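Home About Courses Admissions Library Contact

Kavitz > The School > About Us

About the Kavitz School of Bookkeeping and Office Practice

The Kavitz School offers evening and daytime instruction in bookkeeping, payroll and general office practice to adults who wish to enter clerical work or return to it. Instruction is given in English, and no earlier training is required for the first-level certificate.

The school was founded by Viorica Grgić, who had kept the accounts of a furniture importer and saw that many new clerks could use a ledger program without being able to read a ledger. Her first course was taught from paper journals. Students still complete their first month of entries by hand before they are given access to the accounting software.

The full certificate takes 24 weeks. Classes are kept small, and each student is assigned one instructor for the length of the program. Attendance is recorded at every meeting, and a student who misses more than three must repeat the unit.

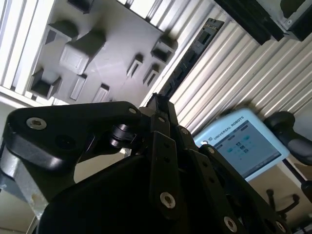 Gray tray, ribbed panel and office chair.

The director of studies, Wing-yan Hsu, oversees the curriculum and the two written examinations. The first covers double entry, bank reconciliation and petty cash. The second covers payroll, sales tax and the closing of the year, and is held each December. Results are mailed to the address on file - they are not given by telephone.

Tuition may be paid in full or by the month. A deposit of $300 holds a place and is applied to the final payment. The Sarkero Fund, set up by former students, assists applicants who are supporting a family while they study. Applications to the fund are read without names attached.

The school also keeps a lending library of textbooks and past examination papers, open to graduates without charge. Employers who wish to post a clerical opening may leave a written notice at the front desk.

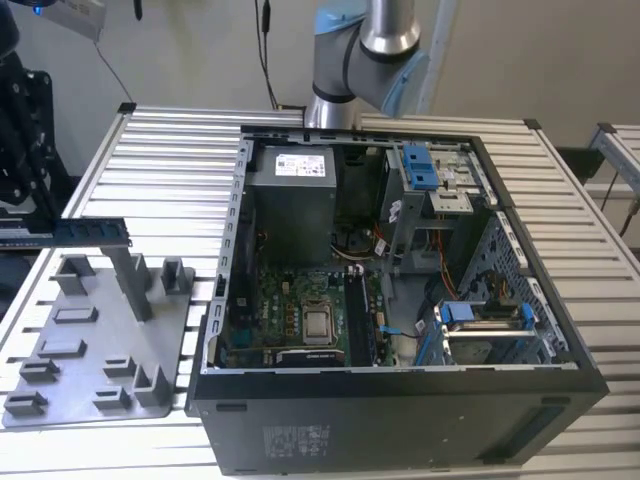
Totetti writes that the month of handwritten journals felt slow to her at first, and that she now finds errors in a trial balance faster than anyone else in her department.

Comments

Fang
Does the deposit carry over if I move from the day class to the evening class?

Kavitz School Office
It does, provided the request is made in writing before the second week.

Marisol
Took the payroll unit last year. Hard exam, but fair. Bring your own calculator.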